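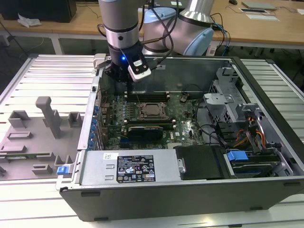

Bristden 的双臂拆机套件 Wimel，在我们这边试用了九周，二月装好，现在可以写了。用途是台式机回收线上的部件级拆解：内存、显卡、硬盘、电源，外加CPU。下面按条写，想到的先写，顺序不代表重要程度。

先说套件里有什么。两条臂，一块铝型材工作台面，控制柜，一套标定件，软件授权一年。夹爪是标配的平行夹爪，指垫可换。夹具板不含在内，只给模型文件，自己打印。我们用灰色PLA打了三版，第一版立柱太软，机箱一靠就歪，后来加了壁厚。

安装花了一天半。机械部分半天，剩下的时间都在做双臂之间的标定。手册上的标定流程写得简略，第六步和第七步的坐标系命名前后不一致，我按第六步的来才收敛。已经反馈给 Bristden，对方的 Tarık Çınar 回复说下一版手册会改。

台面槽距对得上常见的T型螺母，这一点省事。机箱侧放，开口朝上，靠夹具板和挡块定位。没有主动夹紧，机箱位置全靠自重和挡块，拆电源的时候会被带着走几毫米。我们在右侧又加了一个限位。

内存是最容易的一项。流程：一条臂按卡扣，另一条臂夹住两端垂直上提。我们跑了300次，成功297次。失败的三次里两次是卡扣没有完全打开，一次是条子上有散热片，指垫打滑。统计口径：取出后放进料盒且金手指无划痕才算成功。

补充一句，这300次全部是品牌机，机箱型号不超过四种，都是我们自己收来的旧机。组装机没有测，线材太乱，测了也说明不了臂的问题。

显卡。难点在插槽尾部的锁扣。半高卡还好，锁扣露得出来；长卡会把锁扣遮住，需要一条细长工具从侧面伸进去。套件里的工具头偏粗，我们自己磨了一个。原厂说细头在做，没有给时间。

品牌机的挡板固定方式五花八门。有的是螺丝，有的是免工具的塑料锁扣。免工具的那种对机器反而麻烦，行程和方向每家不同，要逐型号示教。示教一种新锁扣，熟练以后二十分钟左右。

CPU。压杆先向下再向外，松开以后抬起。力控在这里有用，压杆回弹的那一下如果用纯位置控制，会触发保护停机。阈值默认给得很保守，我们往上调了两档。取CPU本身用吸笔，夹爪不碰。Wimel 不带吸笔，接口倒是留了。

CPU下面有硅脂粘连的机器，散热器拔起时可能把CPU一起带出来。现在的做法是先由人工拆散热器，再上台。宣传页上的“整机全流程”不包括这一步，买之前问清楚。

硬盘。带快拆托架的机型，捏住卡扣向外抽，动作简单，节拍也稳定。SATA线和电源线要先拔，拔线是整套流程里最慢的一步。线头朝向不固定，视觉找线头的时间比拔的时间长。

电源。螺丝在机箱背板一侧，机箱侧放时，臂要绕过去拧，姿态很别扭。腕部线缆在这个姿态下会绷紧。我们把外露的那段线放长了一圈，绕在腕关节外侧，之后没有再报过线缆张力的警告。代价是进机箱时要多留避让空间，路径规划里得把这圈线算进碰撞体。

工作半径。从台面中心算，舒适区大约400毫米，超过以后末端刚度下降得明显，拧螺丝容易滑牙。塔式机箱侧放，两端刚好在边缘。准备拆服务器机箱的就不用考虑这个型号了。

视觉。固定相机加腕部相机。黑色内存槽配黑色卡扣，对比度不够，夜里只开顶灯的时候识别率掉得厉害。加一盏侧光解决。软件里有曝光分区的选项，藏在第三级菜单里，默认关闭。

指示灯。夹爪侧面有一颗状态灯，颜色可以在配置里改。我建议不改，同事 Bezawit Jemal 改过一次，换班的人看不懂，还以为报错了，停机查了一个小时。

指垫。白色那种偏软，夹内存和线头合适，夹钣金磨损快。我们在指垫上贴标签写编号和启用时间，到了就换。原厂备件价格偏高，自己用聚氨酯切的可以顶一阵，厚度公差控制好就行。

软件。流程编辑器是图形化的，拖块子。步骤少的时候好用，一台整机的流程铺开以后要来回缩放，找一个节点很费劲。可以导出成文本，diff 也能看，我后来基本只改文本。版本升级过一次，旧流程文件能直接打开，有两个参数名变了，升级说明里没写。

急停和恢复。急停后恢复时，夹爪保持闭合，这一点对。问题是恢复之后默认从当前步骤的起点重跑，如果部件已经取出一半，会再夹一次。建议把恢复方式改成“手动确认”，在安全设置里。

服务。合同里的响应时间是一个工作日。我提过七个工单，五个当天有回复。远程支持的 Gemechu Wako 懂行，会先要日志再提问。现场服务由代理 Wolde 负责，备件仓在 Drestham，有一次等夹爪驱动板等了十一天，那段时间单臂运行，只拆内存和硬盘。

节拍。单台从上架到五类部件全部入盒，目前平均十四分钟，不含人工拆散热器。熟练工比这个快很多。Wumpini Sowah 拆同型号的机器用不了五分钟。Wimel 的价值在于夜班能跑，以及每个部件有记录，序列号、拆下时间、夹持力曲线都自动存。

有人问能不能装回去。不能。插内存试过，对位勉强可以，压入力度控制不住，一侧先进去，另一侧翘起来。原厂也没有说过支持装配，不算缺点，只是别往这方面指望。

价格不便在这里写，和配置有关，差别很大。能说的是：夹具打印、侧光、吸笔、细头工具，这几样加起来占了我们整体预算里不小的一块，询价的时候请一并列进去。

适合：机型集中、批量稳定、对部件追溯有要求的回收线。不适合：来料杂、机箱变形多、一天就几台的。我们介于两者之间，续约还在谈，条件是细头工具和手册的修订先到。

Hamdia Tekleab 在整理夹具板的第三版模型，含挡块和带钩立柱，参数化的，改机箱尺寸就能重新生成。整理完放出来，链接会接在这一串后面。

回复里问得最多的是噪声。待机时只有控制柜风扇声，动作时主要是电批。和旁边工位的人正常说话没有问题。

另一个问得多的：两条臂会不会打架。有互斥区设置，机箱内部默认同一时间只允许一条臂进入，双臂配合的步骤要单独放开。内存那一步就是放开的，放开以后速度上限会自动降到四成，这个值改不了。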